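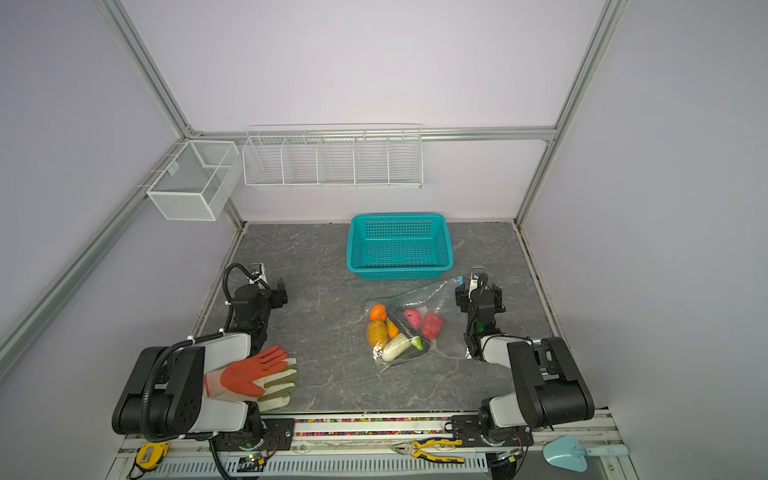
Goststead Forum > Storage and Shelving > Play food: bag or basket?

latchkey_7
Looking for input on long-term storage of plastic play food, the small hollow kind. Current arrangement is a clear plastic bag that goes in and out of a cabinet. It holds the eggplant, the daikon, a potato, a peach, the red bell pepper and a few smaller pieces, and it is already badly crumpled. I have a turquoise mesh basket with perforated sides sitting empty on the same table. The question is whether moving everything to the basket is worth the loss of a closed top. Cabinet shelf is deep enough for either.

Goel
Basket. A bag has no fixed shape, so it takes whatever footprint the heaviest piece gives it. The daikon is the longest item and it will always end up diagonal. In a basket you can lay it along the long side and fill in around it.

prudstead_shelf
Disagree. Open baskets collect dust and small pieces get lifted out and not put back. The bag keeps the set together. If you are replacing anything, replace the bag with a heavier one that has a zipper.

latchkey_7
The heavier bag was my first plan. Jimance sells one but it is opaque, and I want to see what is inside without opening it.

marl_and_wire
What about the wall? You have a long white wire rack back there with five compartments. Sort by size and put a few pieces in each.

prudstead_shelf
Wire rack is the wrong tool for this. The carrot piece looks small enough to be a problem depending on the gap between wires. Measure the gap first.

marl_and_wire
Fair. The mesh box on the left wall would hold small parts better, and it already has a divider. Same warning about the openings, though.

Goel
I would keep the walls for flat items and tools. Round pieces in a hanging box end up at the bottom and you dig for them. I ran a toy library for seven years, 1,870 items at the last inventory, and every hanging box of loose plastic food got moved to a shelf within a month or two.

latchkey_7
What did you use on the shelf?

Goel
Shallow rectangular baskets, one set per basket, with a card listing the contents. No lids. Dust was dealt with by washing the pieces at the end of each loan. Lids went missing faster than the food did.

coldframe158
Has anyone mentioned moisture? If the pieces are washed and go back in a plastic bag with any water inside them, they will grow mold. Hollow pieces have a seam or a pinhole and they take on water in the sink. Mesh sides help a lot. Shake each piece, leave it out overnight, then put it away.

prudstead_shelf
That is a drying problem. Dry them properly and the bag is fine.

coldframe158
In theory. In practice the bag gets closed early. I threw out a full set in May for this reason – black specks inside the peppers, no way to get at them.

prudstead_shelf
I will concede the point for hollow pieces. Solid ones can stay bagged.

marl_and_wire
Separate question: the glove on the same table, with the orange-red palm. Does it get stored with the food or is it somebody's work glove? I would not put a used work glove in with anything a child handles.

latchkey_7
Not stored with the food. Gloves go in the wall box.

marl_and_wire
Then the wall box is spoken for and that settles half of it.

latchkey_7
Update, 3rd July. Went with the basket. Larger pieces on the bottom, peach and the orange fruit on top, daikon along the long side as suggested. I cut the old bag open and laid it over the top as a dust cover. It slides off if the basket is tilted.

Goel
Two binder clips on the rim will hold it.

prudstead_shelf
Or a zippered bag.

coldframe158
Leave one end of the cover open so air gets in. Check the eggplant in a few weeks, dark pieces hide the specks.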